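Regleta Jedton con interruptores separados
Opinión de Taras Hordiienko, 2020-08-25

Compré esta regleta para mi mesa de trabajo en Ernau, donde tengo un solo enchufe detrás del armario. La uso desde hace 31 días con la lámpara, el portátil y un ventilador pequeño.

Lo que más me gusta es apagar la lámpara sin tocar lo demás. Los interruptores son un poco duros, pero prefiero esto a que se muevan solos. El cable me parece corto y tuve que cambiar la mesa de sitio. También el plástico brillante coge polvo muy rápido.

Mi vecino Benito Collado tiene la de Drultness, más barata, con un único botón para todo. Para mí la diferencia de precio vale la pena. Le doy cuatro estrellas de cinco.

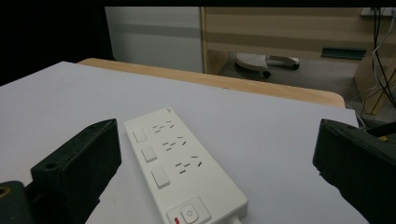

La regleta blanca, con un interruptor al lado de cada toma.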